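Home Warmth Program, Clumden
Progress report to the Hollis Fund, second period

Dear members of the Fund,

With this report I inform you about the work on the old houses in Clumden up to the end of December. The first report explained how the houses were selected, so I do not repeat it.

1. Attics and walls

The attic work is finished in all 13 houses. In most of them we found almost no insulation, only some old paper and sawdust between the joists. Our contractor, Hurex, put in loose fill after the gaps around pipes and chimneys were closed. In two houses the attic floor was too weak for a person to work on, and boards had to be laid first. This was not in the original plan and it took extra days.

The walls go slower. The plaster in the houses on Jatside Lane is old and breaks easily when it is drilled. We agreed with Hurex to fill these walls from the outside, by lifting one row of siding. The owners were asked before, and all of them accepted.

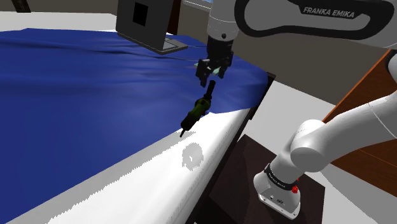

2. Windows and doors

Most windows are kept and repaired. New weatherstripping is in place on the ground floors, and the upper floors will follow when the weather is milder, as the sashes must be taken out for some hours. Three front doors did not close well because the frames have moved over the years. They were planed and hung again.
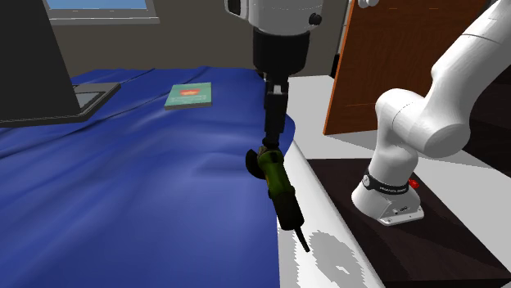
Simulated view: robot arm with a green angle grinder

3. Heating

Five houses were still heated by one gas heater or a wood stove in the main room. The stoves can stay if the owner wishes, but the chimney must pass inspection. Two chimneys did not pass and need a new liner. Until this is done, these families use electric heaters which we lent to them.

4. Money

We have spent 90 percent of the amount for attics and 2 percent of the amount for heating, where the larger bills are still to come. The attic boards cost 1560 dollars more than planned. I ask for your permission to take this sum from the reserve. The other lines are within the budget.

5. Next period

We will complete the walls on Jatside Lane, then the upper windows. The chimney liners are ordered, but the supplier has not confirmed a delivery date. I will write to you separately when I have it. The heating bills of the owners will be attached to the next report, for those who agreed to share them.

With kind regards,
Program coordinator, Clumden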